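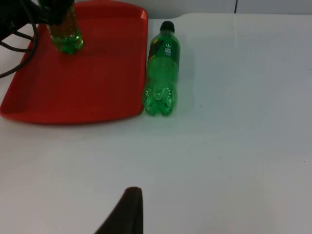 Já existe robô que arrume garrafas numa bandeja sem alguém a vigiar?

Csenge Magyar
Giro um café pequeno e no fim do dia há sempre garrafas de plástico espalhadas pelas mesas. Alguém tem de as juntar em bandejas e levá-las para trás. É a tarefa que toda a gente detesta. Um vendedor da Drinley passou cá em março e garantiu que um braço de bancada já faz isto "de forma autónoma". Pediu 800 euros por mês, com contrato de um ano. Na fotografia vê-se o género de trabalho: uma garrafa verde na bandeja vermelha, outra de pé na mesa, quase encostada ao rebordo. Para uma pessoa são dois segundos. Alguém tem uma coisa destas a funcionar a sério, com clientes e pressa? Vídeos de feira não me convencem.

Hendrik Coppens
Depende do que chamas funcionar. Tivemos um braço à experiência na oficina, para passar frascos e garrafas da bancada para tabuleiros, e tomei nota de tudo porque já desconfiava. Em 1.884 tentativas, 441 precisaram de alguém: garrafa tombada, garrafa pousada em cima do rebordo, braço parado à espera que lhe carregassem no botão. E isto com a mesa limpa e a luz sempre igual.
O plástico transparente foi o pior. Com reflexos no fundo da garrafa, o sistema enganava-se na distância e fechava a pinça no ar ou empurrava a garrafa. Uma que esteja quase colada à bandeja, como a tua da direita, é mais chata do que parece, pois do lado do rebordo sobra pouco espaço para o dedo entrar.
Antes de assinares, pede ao vendedor três coisas por escrito: quantas garrafas por hora, quantas intervenções por turno e quem paga quando uma cheia vai ao chão. O nosso só respondeu à primeira. Devolvemos a máquina.

Florante Macapagal
compra um carrinho com rodas e bandejas fundas. o meu custou 339 e nunca pediu atualização

Kyung-hwa Wang
O Hendrik tem razão em quase tudo, mas os números dele são de uma máquina e de uma oficina. Vi um sistema da Esance numa linha em que as garrafas chegavam todas iguais, todas na mesma posição, e trabalhava bem. Era lento, mas de noite ninguém se importava. Num café muda tudo: copos, guardanapos, cadeiras no caminho, um cliente que ainda não acabou de beber. E o braço fica preso a uma bancada, portanto alguém teria de lhe levar as garrafas das mesas, que me parece ser metade do trabalho. Eu pedia uma semana de teste no teu café, em hora de movimento. Se recusarem, já sabes.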